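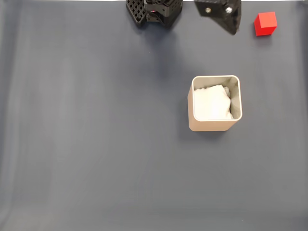 By Saoirse Rafferty
Filed under: Home office, Fabric care
Updated August

How to get fold lines out of a fabric desk mat

Desk mats are usually sold folded or rolled tight, and the lines can stay in for months if you leave them to drop out by themselves. The method below suits woven or felt mats with a rubber or foam backing. Leather and cork need different treatment.

What you need

A clean cotton tea towel
A spray bottle of cold water
An iron with a low setting
Some heavy books
A lint roller

Before you start

Read the care label. If it says no iron, go straight to step 4. Run the lint roller over the whole mat, as any grit left on top will be pressed into the weave.

1. Lay the mat face up on an ironing board or a folded blanket. Don't do this on a varnished table.

2. Mist the tea towel until it is damp and spread it over the first crease.

3. Set the iron to low with the steam off. Press down for 6 seconds, lift, and move along. Don't slide the iron, which can stretch the top layer away from the backing. If you smell rubber, stop and let the mat cool.

4. Turn the mat over and roll it loosely against the direction of the fold. Leave it rolled for an hour.

5. Unroll it face up on a flat floor and put the books along the crease lines. Leave it overnight.

If the corners still lift

Double-sided carpet tape works on most desks. My Driswood mat needed a strip at each front corner and nothing at the back. Test the tape on the underside of the desk first.

Dark mats

Greys and blues show pressure marks more than pale colours do. A soft clothes brush, used in one direction, will lift most of them. Any that remain should fade with use.

Next in this section: Cleaning tea and coffee from felt, by Leif Fagerlund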